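Last updated: January

Search this site Search

Luner pleated half-slip, white: review

I bought this to wear under a linen skirt that goes see-through in daylight. It comes from Luner, the same people who do the Espiritu nightwear line, and it cost less than the skirt did by a long way. I've had it through 10 washes.

The cloth is thin. You'll see a hand through it if you hold it up, so don't expect it to work as a skirt by itself. With the waist opened out, it falls in a loose tube with plenty of room for walking.

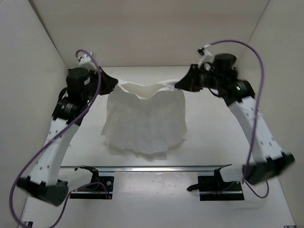 Bienvenido Dumlao found his too crisp at first and said it rustled under a dress costume until the third wash. Mine did the same. It's softer now, although it still creases if left in the basket overnight. I hang it by the waist and skip the iron.

Sizing is generous. I'm 168 cm and the regular length sits well below my knee. The colour is white leaning to cream, so check it against anything bright white.

The finishing is better than I expected for the price. The hem is a broad folded band with a fine line of stitching along the top of it, and none of mine has come undone. The pleats are soft and don't add bulk at the hips.

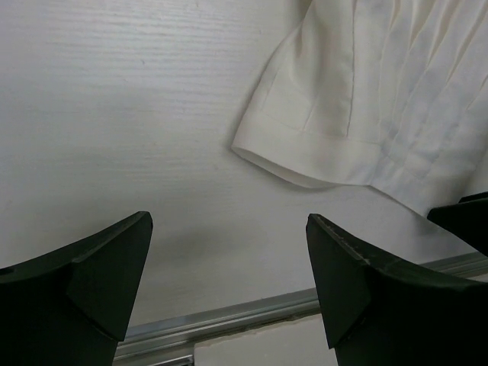 Alfredo Rivera wrote in to say the pleats on the Jurkitz version hold their shape longer, but the waist is scratchy and he wouldn't buy it again for the shop.

I'd get another Luner in grey if they made one. 4 out of 5.

Share 200
Comments 10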